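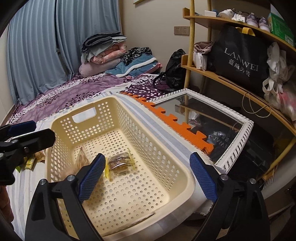

Ustard Vending Supply: Frequently Asked Questions
Last updated Apr 21, 2025

What is the minimum order?
The minimum is 20 cases per delivery address. Cases from different product lines can be combined to reach it.

How do I open a trade account?
Complete the account form and attach a copy of your resale certificate. Applications are reviewed within 10 business days. Accounts are opened with a credit limit of $3,000, which can be reviewed after the first paid invoice.

Can I mix Delico and Inano products in one case?
No. Cases are sealed by the producer and are not split at our warehouse.

How much shelf life will be left on delivery?
Baked snacks ship with at least 17 days remaining. Dry goods vary by line - the date is printed on each case label.

Where do I find allergen information?
Each product sheet lists allergens by ingredient. Recipes change, so check the sheet issued with your current delivery. Older sheets are withdrawn.

Do you deliver in hot weather?
Chocolate-coated items are not shipped in August. Open orders are held and released the following month unless you cancel them in writing.

How do I report damaged stock?
Note the damage on the driver's copy and email the case number to the Jacobs depot. Keep the outer carton until the claim is closed.

Who handles invoice disputes?
Tanvir Mridha, Accounts. Quote the invoice number in the subject line.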